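Review: Gelell hand-held gripper, used with the Cultasero training method

I bought the Gelell to repeat the Draltlow result at home, where a policy learns a pick task from only 43 hand-held demonstrations. Setup took me 20 minutes. The fingers close evenly and my wrist was fine after 12 recordings in a row. 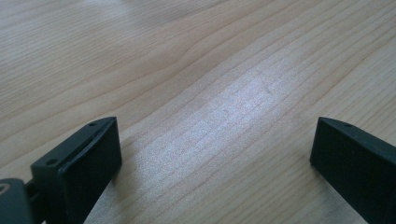 Glare is the weak point of the method. On a shiny table my policy failed 5 times more often than on a gray cloth — the paper mentions this only in a footnote. The manual is also too short.

I still recommend it for small labs. Four stars.

Posted from Tolentino, September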